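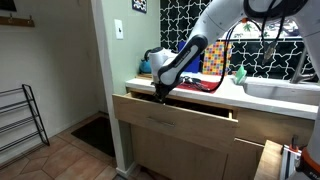
The Papers at Plikden

Parveen Akanda spent 15 months reading the letters of a county history society whose founder claimed descent from a Revolutionary War general. She found 743 letters and no proof.
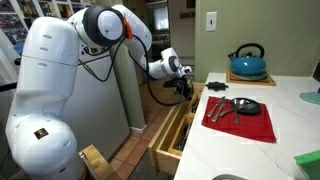

The claim first appeared in a newsletter 90 years after the general died. Akanda traced it to a forged will, kept for decades in an open kitchen drawer at Plikden, the founder's house. Anoma Herath, the society's archivist, has since moved it to a locked case.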